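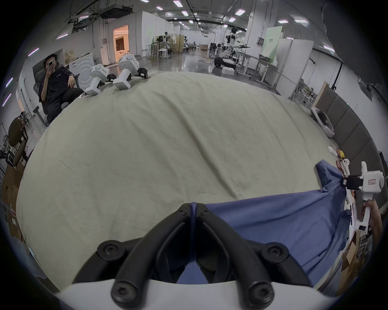 Figure 3. Hand-held grippers in use on a blue cloth. Two more rest near the far edge of the covered table.

4. Building the Hand-Held Grippers

4.1 Setting and starting point

The grippers were built in the shared workshop at Clakstead, where members book bench time by the evening. We had no machinist and no dedicated assembly area, and the design had to allow for both. Any step that needed a fixture left standing overnight was dropped from the plan early on.

We began from an earlier tool of ours, called Skeso, which had flat parallel jaws and a fixed handle. Skeso worked well on blocks and cups. On cloth it was poor. The flat jaws pushed a fold ahead of them when they closed, so the user had to press down hard and scoop, and the resulting motion was of little use for training an arm. The new tool, Skelo, keeps the handle position of Skeso and replaces nearly everything in front of it.

4.2 Fingers

The version nearest the viewpoint in Figure 3 has two curved black fingers, angled downward and meeting near the middle. A narrow fold of cloth can be held between them without bunching the material behind it. We tried three curves before settling on this one. The first was too shallow and behaved much like the old jaws. The second closed well but hid the contact point from the camera, so a recording showed the cloth moving with no view of where it was being held.

Each finger is fastened with screws that can be reached from the camera side. This was a late change. In the previous layout the screws faced the handle, and replacing a worn finger meant opening the housing, disconnecting the camera, and checking its alignment again afterward. With the present layout a finger can be changed on its own. The screw heads are black to match the fingers, which keeps bright points out of the lower part of the recorded view.

The fingers are closed by a trigger and opened by a return spring. Spring choice took longer than we had planned. A stiff spring gave a clean release but tired the hand, and users began to drop the cloth late in a session. A soft spring was comfortable but sometimes left the fingers partly closed. We used the softer spring and polished the pivot, which cured most of the sticking. Cleaning lint out of the pivot remains a regular job.

4.3 Body and handle

The white body went through fewer changes. Its front edge stays in view of the camera at all times and serves as a quick check on camera position: if the edge has moved between two recordings, the mount has slipped. Hemi Trevaskis suggested leaving this edge in view after we had spent two sessions trying to remove it from the picture.

Moving the camera mount back toward the wrist saved 40 grams at the front of the tool. The total weight hardly changed, but users reported that the tool felt lighter when held out over the far side of the table. We did not measure this effect separately.

4.4 Two-handed work

Most cloth tasks need two points of contact. In Figure 3 the second gripper holds a raised corner on the right while the first pinches a fold on the near side. Each tool records its own view, and the two recordings are matched by a shared clock signal sent at the start of a run. We also tried matching them by tapping the tools together. The tap was easy to find in the recordings, but it knocked one camera mount loose and we stopped using it.

The table is covered with a large pale sheet, which wrinkles as people work. We first smoothed it before every run and later left it alone. A policy trained only on the smoothed sheet did worse at Whitcombe, where the cover was an old bedspread with a seam across it.

4.5 Wear and repair

By the end of December we had collected 3,297 usable recordings. Fingers were inspected after each session and replaced when the tips no longer met along their full width. The most common fault was a loose camera cable, followed by a slack trigger pivot. A full strip and rebuild takes roughly 20 minutes for someone who has done it before, and considerably longer the first time, mostly because the return spring is awkward to seat.

Two faults remain open. The handle has only one size, and users with small hands shift their grip to reach the trigger, which tilts the view. The cable exit also points straight back toward the forearm and catches on loose sleeves. A revised handle with an angled exit has been drawn but had not been tested at the time of writing. All results in Section 5 were obtained with the handle described above.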